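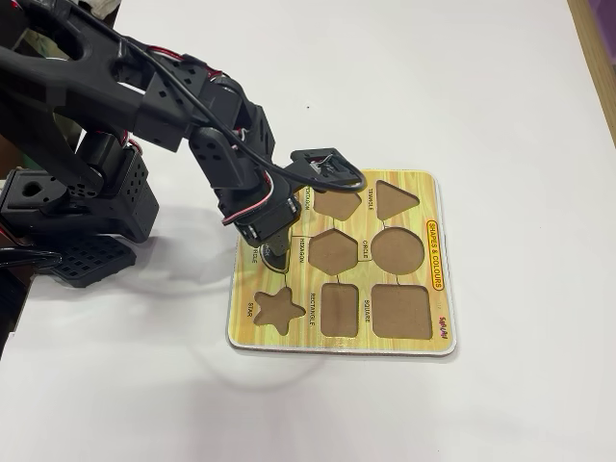
I have bought a lot of shape puzzles over the years, most of them for other people's kids. In May I finally bought one to keep at the house, because my granddaughter is here two mornings a week now and the old one had lost its triangle and its star.

My rule for a first puzzle is that there should be few pieces and each one should have its own place. A board with nine shapes in three rows of three is a good size. A child can see the whole thing at once, and so can a tired adult checking whether anything is missing before lunch.

I looked at a few before settling. Dorilby is the shop near me that still keeps open boxes on the shelf, so you can take a piece out and try it. I recommend doing that. Some boards have cutouts so tight that the piece has to be exactly square to the hole, and a small child gives up. Others are so loose that the circle will sit in nearly anything. Somewhere between the two is what you want.

Mylene Saludo, who taught the preschool room next to mine for years, always started with the circle. It has no wrong way around. You put it down, it goes in, and the child learns what "in" feels like. After that she gave them the square, then the oval. I have kept to her order and I don't see a reason to change it.

The semicircle is the one that causes trouble. It has one flat side and one round side, and it looks like it ought to fit the circle hole. Most kids try it there first. I let them. Then I turn the piece slowly on the table until the flat side faces the same way as the flat side of the cutout, and I hand it back.

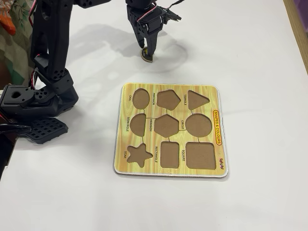 Turning is the real skill with these. Little kids tend to pick up a piece, hold it the way they grabbed it, and push. Learning to rotate it before pushing takes weeks, sometimes longer. The pentagon and the hexagon are good practice since they only need a small turn, but you do have to tell them apart. I don't make a big thing of the names at this stage. I say "five sides" and run a finger along the edges, and that is enough.

A few things I have learned about setting up:

- Use a plain table. A patterned tablecloth hides the pieces.
- Start with an empty board and put out only three pieces. Keep the rest in a bowl on your side.
- Keep the board in one spot. If it slides, put a damp dishcloth under it.
- Stop while they still like it. Ten minutes is plenty.

The printed words are for later. On this kind of board they are small black capitals set sideways next to each cutout, so a child sitting in front of it has to tip her head to read them. I would have printed them upright. My granddaughter doesn't read yet so it makes no difference to her, but my neighbor Annelore Rothe has a grandson of five who sounded out "STAR" and was very pleased with himself. "RECTANGLE" was a different story.

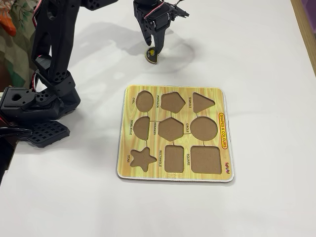
*The board with all the pieces out. The spelling is "Shapes & Colours," with a u.*

I like the wood-grain print on the yellow. It is a calm background and the brown of the empty cutouts shows up well against it, so a child can see at a glance which places still need filling. There are thin dark lines running between the cutouts too. We use them as roads - her finger drives from the star to the rectangle to the square, and whichever one she stops at is the piece I pass her. That was her idea and it is a better game than any of mine.

When the puzzle is finished we take it apart right away, one piece at a time, and she drops each one in the bowl. She likes this part as much as the other. The oval usually comes out first because it is in the top left corner, and she starts there every time.
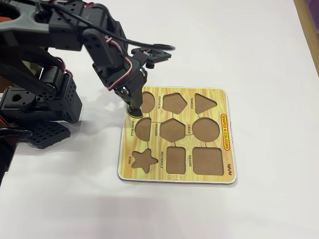
## Storing it

The pieces go in a zip bag and the bag goes under the board, flat, in the second drawer of the hall dresser. I wrote the number nine on the bag with a marker so whoever cleans up knows what to look for. If one is missing, check under the couch cushions before you check anywhere else.

For cleaning I use a cloth that is barely damp and dry the board straight away. The bottoms of the cutouts are plain brown with no shine to them, and I wouldn't want to get them soaked.

Next I am going to look for a puzzle with animals, probably in the fall, if the ones at Dorilby aren't all the kind with the tiny pegs.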